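The Dishes Can Wait

Every spring somebody promises me a machine that will tidy the kitchen, and every spring I'm still the one at the sink. So in March I went out to Felham, where Pralia is teaching an arm to put things away, and stood very still for 30 minutes.
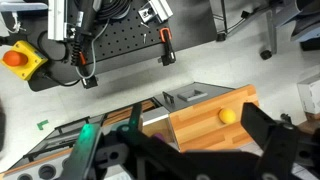 A yellow ball, a wooden box and the gripper at Felham.

Ilari Ojala
Household Technology Columnist

The kitchen is child-sized, which I found soothing. It has a farmhouse sink, a stove with a saucepan on it and planter boxes along the back. The chores are child-sized too – pick up a ball, put it somewhere sensible, move on to the next. My niece could do it in nine seconds, if bribed. 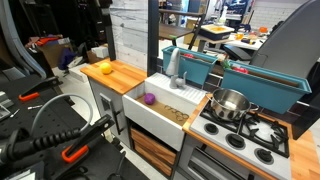
Loose objects are the trouble. A factory arm knows where its part will be. A household arm gets a ball on the counter, another in the sink, and a few gold rings that would test anyone's patience, mine included.

Traltell Update, Issue 521

From the gripper's own point of view it all looks much harder. A wooden counter takes up a good share of the world when you're that close, and the sink is off in a corner somewhere.
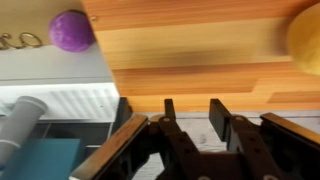 Can it do the chores yet? Some, slowly, with an engineer nearby. I'd let it put away toys. I wouldn't hand it my grandmother's gravy boat. The team is planning a second kitchen for the fall, and I've asked to be invited back.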